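Chapter 3
Handling and Folding Knitted Garments

3.1 Scope of the chapter

Chapter 2 dealt with woven cloth: shirts, sheets and trousers, all of which keep a crease once it has been pressed in. Knitted cloth behaves differently. It is made of loops, and a loop will change shape under a small load. A jumper hung by its shoulders grows longer in the body, and one stacked under heavy items takes on the outline of whatever lies beneath it. This chapter covers laying out, squaring, folding and stacking knitwear for sale or storage. Washing and drying are treated in Chapter 5.

The methods follow the stockroom practice of the Trisard shops, with some changes made after trials at the Rilmont warehouse. Where the two differ, the Trisard method is given first and the Rilmont method is noted beside it.

3.2 Terms used

Body: the main tube of the garment, from hem to underarm.
Collar: any part standing above the neckline seam. A turtleneck collar may be worn rolled or left at full height.
Rib: alternating raised and sunken columns of stitches. Rib stretches across its width and returns well.
Waffle stitch: a thick stitch with a raised, regular surface. It traps air and adds bulk to every fold.
Square: the state of a garment whose side edges are parallel and whose hem is at right angles to them.
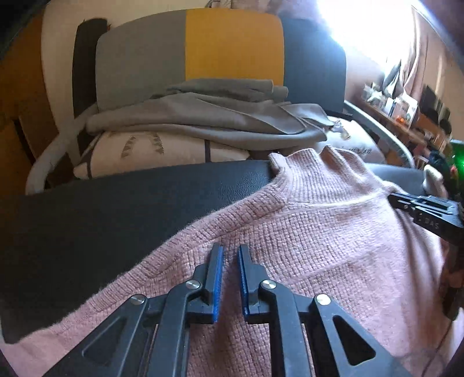 Squaring begins at the neckline, the only part of most jumpers with a firm seam to work from. The seam is placed first, and the body is then drawn down from it with flat hands, never by pulling at the hem. On a turtleneck the collar must be dealt with before the body. In the pink sweater the ribbed collar stands in uneven waves, and a fold made at this stage would press those waves into the neck. The long folds down the right side should be smoothed outwards in the same way. A chunky stitch such as this one hides small errors of alignment, and the rows of raised bumps are a better guide than the outer edge. If the rows run straight, the body is square.

3.3 Choice of surface

The surface should be flat, clean and larger than the garment with its sleeves spread. Any part that hangs over an edge pulls on the rest and draws the knit out of line. A padded top is kind to the yarn but gives slightly under the hand, so final alignment is checked on a hard table. Dark tops show pale lint and should be wiped between garments of different colours.

3.4 Weight and bulk

Two garments of the same size may need very different shelf space. The Midtbø roll-neck, used as the test garment throughout this chapter, weighs 569 g and measures 56 cm across the chest when laid flat. It is folded in thirds along its length and then once across. Finer knits may be folded once more. Stack height is limited by the lowest garment, which must recover its shape within a day of being unstacked. The Tristness scale, set out in Section 3.5, grades this recovery.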